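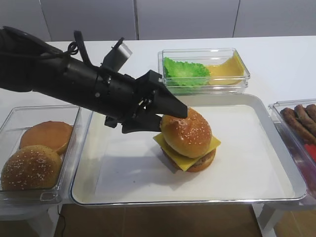

Re: [brotlow-allotments] Summer lunch, again

I have read the thread on the summer lunch twice now, once with tea and once with something stronger, and I still can't find the bit where we agreed what we're eating. There were 241 replies last year, and the outcome was crisps. My own vote is for a burger on a big white tray, in a bun, with a top on it, and no further correspondence. Wilfredo's message below suggests otherwise, so I'll take his points as they come.

> On the matter of the lunch, I propose a cold buffet.
> Plot holders to bring a dish made from their own produce.
> The hall at Hukunlow is free from noon and costs 40 pounds.
> We should also settle the hosepipe question while everyone
> is in one room.
>
> Wilfredo Rivera, plot 4

Own produce in May means rhubarb. I like rhubarb. I have 600 words of notes on forcing it, should anyone want them, and so far the demand has been manageable. But a buffet of crumble, fool, chutney and Wilfredo's rhubarb water is a long afternoon, and the hall at Hukunlow has the one lavatory.

The 40 pounds is fine. Take it out of the seed potato money, which is only sitting there.

As for the hosepipe, please no. Last time we talked about it over food, someone took the salad home in protest — you know who you are, and I'd like the bowl back.

Could people just say yes or no to the hall? Reply to me and not to the whole list, if you can find the button.

Dexter Malabanan
(plot by the water butt, the leaky one)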